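Drovon two-lobe utensil cup, six weeks in
Posted by Malcolm C. | 21 comments | 114 shares

Quick one, I have to be out the door by 8.

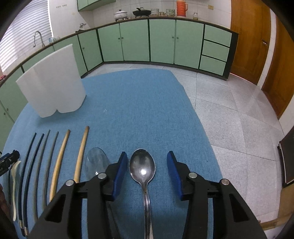 So I bought the Drovon cup because our utensil drawer gave up. We eat with whatever's closest. Chopsticks one night, spoons the next, one of those plastic takeout spoons if the dishwasher is running. None of it matches and none of it fits the tray that came with the kitchen. Wanted one thing that stands on the table and holds the lot.

What you get: a translucent white plastic cup, wider at the top, two rounded lobes at the bottom instead of a plain circle. No lid, no insert, no instructions. Fine. Don't need instructions for a cup.

The good.

The lobes work. Spoons slide to one side, chopsticks to the other, mostly. Not a real divider but enough that I'm not digging around. My old round crock, everything ended up in one big spiral and you'd pull out a spoon and get three chopsticks with it.

You can sort of see what's in there. Sort of. Handy for knowing if it's just chopsticks left.

Washes easy. Top rack, done. The notch between the lobes is wide enough for a sponge, which I was worried about. Fingers fit too.

Light. My mother-in-law Ildikó can move it one handed with dinner in the other hand, and she hated the crock.

The less good.

Light is also the problem. Put the heavy steel spoons in and no chopsticks and it leans. Twice it's gone over, both times when someone reached across the table. On our blue woven cloth it sits OK, on the bare counter it slides. Two little rubber dots underneath would of fixed this. Come on Drovon.

No drain holes. You have to dry everything first. I don't always, and then there's a puddle in each lobe by morning. I've got a steel spoon with brown marks up at the neck and I'm not saying the cup did that (it's an old spoon) but standing in water isn't going to help it. Wooden chopsticks too, I keep those out until they're bone dry now.

Long chopsticks stick out a lot. The black ones with the metallic bands look nice poking up, the thin ones cross over each other and annoy me. Short plastic spoons go the other way and sink, so you fish for them. My fix is bowls up for the spoons, fat ends up for the chopsticks. Kids ignore this.

Compared to the Vasdale one my neighbor Radu has: his is heavier, has holes, has a tray to catch drips. Also takes up twice the room and the tray gets gross. If yours lives by the sink get the Vasdale. If it goes on and off the table at meals, this one.

Would I buy it agian? Yeah, for a small table. Not for a big family's worth of flatware. It's full with ours and we're not fancy people.

4 out of 5, loses the one for no holes.

Will update if it cracks.

2 people found this helpful | Share | Reply (21)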